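**主题:** Re: [packing-list] 黑色壳件换到黄架子之后怎么摆、怎么装

大家好,

先把上一封引在前面,逐条回复,后面贴装箱说明的修订稿。修订稿比较长,只关心纸箱的可以直接翻到“纸箱和托盘”那一节。

> 各位好,
>
> Hirthorpe 这边从二月份开始收你们的黑色壳件,总体没有大问题,但有几件事想在列表里问清楚。
>
> 第一,长壳和杯形壳混在同一箱里,开箱以后要重新分一遍。能不能分开装?
>
> 第二,长壳外面的亮面有细划痕,多数在弧度最高的那一段。内腔的边缘没有发现问题。划痕是出厂时就有,还是装箱时碰的,我们这边判断不了。
>
> 第三,上一批到货 862 件,68 箱,和送货单对得上。但箱外标签只写了箱号,没有写里面是哪一种壳,找起来很慢。
>
> 第四,听说你们把壳件从灰色周转箱挪到了架子上。架子有几层,各放什么,能不能写一份说明发出来?我们这边的收货区也想照着摆,两边一致,以后对账方便。
>
> 另外,Abdella 的隔纸我们还剩一些,如果你们缺,下次回车可以带过去。

关于第一条,可以分开。从下一批起,长壳每箱 11 件,杯形壳每箱 14 件,不混装。其实上一批单箱的数量也是照这个装的,问题出在尾货:临到封箱时架上剩下几件,顺手换进了别的箱子,件数没变,种类乱了。以后尾货单独装一箱,不够数就不够数,标签上写实际件数。

关于第二条,我们把留样拿出来看过。留样上的亮面是好的,所以先按装箱时碰伤处理。最可能的环节是从架上取下来往箱里放的时候,两件壳的外弧碰到一起。隔纸以前只垫在层与层之间,同一层的壳件之间没有垫。修订稿里加了竖向的隔纸。如果下一批还有划痕,请拍下位置,标出是箱子里靠边的还是靠中间的,发到列表里来。

关于第三条,标签改版已经交给 Iltamwood 去印,新标签多一行品名。新标签没到之前,先用记号笔在箱子的短边上写“长”或“杯”,写大一点。只写一面,写在有箱号的那一面。

关于第四条,说明在下面。架子是 Iltamwood 的黄色层架,你们要照着摆的话,不一定非要同一款,层板光滑、边上没有毛刺就行。层高请按自己的壳件试一下再定。

Abdella 的隔纸我们缺,请带过来。裁过的和没裁过的都要。

下面是修订稿。原来那份旧稿里关于灰色周转箱的内容全部删掉了,凡是手里还有打印件的,请以这一份为准。

---

## 黑色壳件:上架与装箱

壳件是注塑件,黑色,表面光亮。长壳是一整片弯曲的长件,外形接近靴子或鞋垫,内腔四周有一圈凸起的边。杯形壳短,开口带弧度,可以自己立在层板上。两种壳都不重,但表面很容易留印子,拿取时尽量只碰边缘。
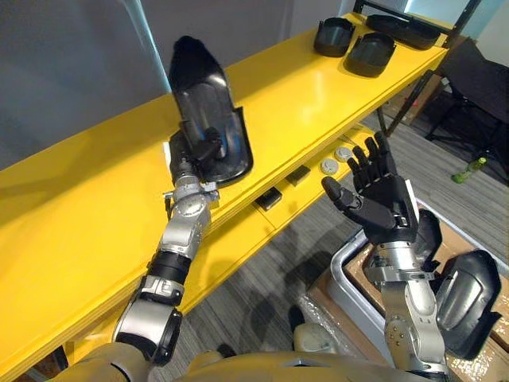 **文 / Killow 装箱组** ┃ 修订日期 03/06/2025 ┃ 适用:Killow 装箱区、Hirthorpe 收货区

### 上架之前

层板先擦一遍。用干的软布,不用纸巾,也不要喷清洁剂。顶层的黄色面板很光滑,灰尘在上面看得不太清楚,用手背摸一下最快。如果摸到颗粒,重新擦,布也要换一面。

壳件从模具车间过来时套着薄袋。袋子在架子旁边拆,拆下来的袋子放进脚边的袋子桶,不要搭在架子上。搭在架子上的袋子会滑到下层去,取件时跟着一起被带进纸箱,这种情况 Hirthorpe 已经反映过。

拆袋以后看三个地方:内腔边缘有没有缺口,外弧亮面有没有划痕,浇口的位置有没有修平。有问题的不上架,放进红色退件筐,筐上挂的表写一行。表上只写日期和问题,不用写班次。

### 顶层怎么摆

顶层只放当天要装箱的壳件。远离纸箱的一端放杯形壳,开口朝向可以不一致,但是要立稳,彼此之间留出能伸进手指的空隙。靠近纸箱的一端留给长壳。

长壳有两种放法。一种是平放,内腔朝上,外弧贴着层板。这种放法稳,但外弧亮面会直接接触面板,下面一定要垫隔纸。另一种是竖着拿,窄的一头朝上,宽的一头朝下,从架子上方直接送到纸箱。竖着的长壳单靠自己在层板上站不稳,所以只在拿取的时候竖,松手之前要放平,或者已经进了纸箱。

不要把长壳套着叠放。它的形状看上去正好能一件套一件,旧稿里也写过可以叠,这一条作废。凸起的边会顶住上一件的外弧,Hirthorpe 看到的那种划痕,和叠放留下的痕迹位置很接近。

杯形壳也不叠。大小有差别的两件杯形壳放得太近时,小的容易滑进大的开口里,取的时候会刮到边。

### 下层怎么摆

下层放第二天的件和隔纸。件在里侧,隔纸在外侧,伸手就能拿到。隔纸按裁好的尺寸分两摞,长条的一摞用来竖向隔开,整张的一摞用来垫层。两摞之间空一点,混在一起以后很难理。

下层取件要弯腰,光线也差一些。如果顶层已经空了,先把下层的件移到顶层,看清楚之后再装,不要从下层直接装箱。

工具、胶带、记号笔都不放在架子上,上下两层都一样。胶带的切口是锯齿的,放在层板上早晚会碰到壳件。

### 纸箱和托盘

纸箱放在浅金属托盘里再开始装。托盘的作用是定位,箱底四周有边挡着,装的时候箱子不会往外跑。装完封好,箱子从托盘里抬出来,托盘留在原位给下一只箱子用。托盘里如果有纸屑,倒掉再放新箱。

箱盖的四片先全部翻到外面压平。翻片立着的时候,长壳的窄头容易刮到纸边,纸边虽然不会伤壳,但会把纸毛带进内腔。

底层先放一张整张隔纸。隔纸比箱底略小,四边贴不到箱壁没有关系,居中就行。

装长壳:

- 竖着放入,窄头朝上,外弧全部朝同一个方向。
- 每放一件,插一条长条隔纸,再放下一件。
- 最后一件和箱壁之间也要插一条。
- 满箱 11 件。

装杯形壳:

- 开口朝上,先放大的,再放小的。
- 一层放满以后盖整张隔纸,再放第二层。
- 件与件之间用长条隔纸隔开,绕成弯的插进去就可以。
- 满箱 14 件。

放的时候手要跟着壳件下去,到底再松。从箱口松手让它落下去,听起来声音不大,但是宽的一头先着地,内腔的边容易崩。

装满以后轻轻晃一下箱子。如果里面有响声,打开,找出松的那一处补隔纸。不要往里面塞揉成团的纸,纸团会把旁边的件顶歪。

### 封箱和标签

翻片先合短边,再合长边,胶带走一道,两头各多出一截压到箱侧。不要走十字,Hirthorpe 开箱用的是短刀,十字胶带要多划一刀,刀尖进得深了会碰到最上面那层。

标签贴在短边右上角。新标签到之前,按旧标签写箱号,再用记号笔写“长”或“杯”。尾货箱在后面加实际件数,比如“长 6”。尾货箱每批每种壳最多一箱,放在托板最上面。

封好的箱子不回架子。架子只放散件,封好的箱子直接上托板,标签朝外。

### 收工

顶层清空。没装完的件放回下层里侧,盖一张整张隔纸,第二天上来先揭纸再擦层板。托盘里不留半箱。实在装不完的,按尾货处理,当天封掉,第二天另起新箱。

当天的箱数和件数写到墙上的表里,分两栏,长壳一栏,杯形壳一栏。退件筐的数量写在表的最下面。

---

修订稿到这里为止。还有两件没有定下来的事,请大家回复:

1. 收货区那边如果也用层架,顶层是不是同样留给当天要处理的件?我们倾向于一样,但 Hirthorpe 是拆箱,方向和我们相反,可能把拆出来的件放顶层、待拆的箱子放旁边更顺手。请按你们的习惯定,定好以后发一份到列表里,我们把说明里“适用”那一栏分成两份。

2. 长条隔纸的宽度。现在裁的宽度比长壳的高度短一截,上端窄头露在外面。窄头之间隔得比较开,暂时没有看到互相碰的情况。要不要加宽,等下一批到货后看划痕再说。加宽的话,Abdella 的整张纸每张能裁的条数会少,用量要重新算。

隔纸请随下次回车带来,放在卸货口左边的空托板上就可以。

Killow 装箱组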